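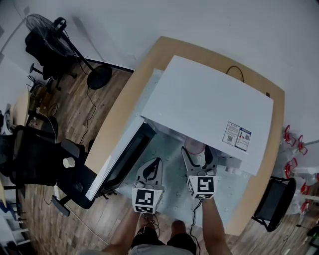
Mudholm Walks

A small open dataset of walking routes in and near the harbor town of Mudholm, put together by two people who can't stop going back there. Everything is plain CSV and GPX, so you can open it in a spreadsheet, drop it onto your phone or print the lot and stuff it in a jacket pocket.

Maintainers: Kyung-tae Wi (routes, stairs, opening hours) and Bohdan Kravets (ferry connections, place names, most of the cafe notes)

Current release: October

What's in it

The release has 149 places and 30 walking routes that link them. Places are things you'd stop for: viewpoints, the covered fish market, chapels, swimming steps, bakeries, drinking fountains, public toilets, benches with a decent bit of shelter. Every route starts and ends at a bus or ferry stop, and we've walked all of them in both directions. Mudholm is a wonderful town to wander in – steep little lanes, tar-black boathouses, and then suddenly the whole bay in front of you – and we wanted the data to be good enough that a first-time visitor could land off the morning boat and just go.

Files

places.csv – one row per place
routes.csv – one row per route, with length, climb and surface
stops.csv – bus and ferry stops used by the routes
gpx/ – one track per route, named by route id
notes/ – longer write-ups in plain text, very uneven, some of them lovely

Fields in places.csv

id: short text code, never reused, even when a place closes
name_local: the name on the sign, spelled as on the sign
name_en: only filled in where people really use an English name
district: Old Harbor, Nunon, Kiltell or Upper Town
kind: see kinds.txt for the list
steps: number of steps from the nearest street, blank if we haven't counted
season: all, summer or winter
last_visit: month of our last visit in person
comment: free text, and yes, sometimes it is a whole paragraph about cardamom buns

Blank always means unknown. A zero in the steps column means level access, so please don't fill blanks with zeros when you clean the file!

Coverage

Old Harbor and Nunon are covered street by street. Kiltell is good along the shore and thin inland. Upper Town has the fewest places and deserves better, and it's next on our list. The lighthouse path at Nseir is in as a single route (id NS-01), with 272 steps on the last climb. Take water. The view north from the top platform is the best one in the whole dataset and Bohdan will argue with anyone who picks the chapel hill.

Routes are sorted by walking time. Most fit inside 60 minutes at an easy pace, not counting stops, and the longer ones carry the tag halfday.

Known problems

The two ferry landings in Kiltell share a name on the local timetable. We call them Kiltell East and Kiltell West, which you won't find on any sign.
GPS tracks wobble badly in the narrow lanes behind the fish market. We straightened the worst by hand, so don't use them to measure anything.
Winter hours for bakeries are guesswork in places. Check the door.
Route OH-07 crosses the slipway and is blocked when boats are being hauled out. Go by the net lofts instead.
Three of the chapels keep their doors locked outside services, and the season column can't express that yet.

Using it

You're free to copy, change and republish the data, including in paid guides, as long as you credit Mudholm Walks and keep the id column intact. The files in notes/ belong to whoever signed them, so ask first.

Contributing

Corrections are hugely welcome, especially step counts and anything about getting round with a stroller or wheelchair. Send one change per message with the place id, what's different and the month you were there. If you've found a bench we missed, tell us which way it faces.

Changes in this release

Added four routes in Nunon, including the evening loop past the rope works
Split the kind "cafe" into cafe and bakery
Fixed the climb figure for NS-01, which had been entered in feet
Removed the old tram stop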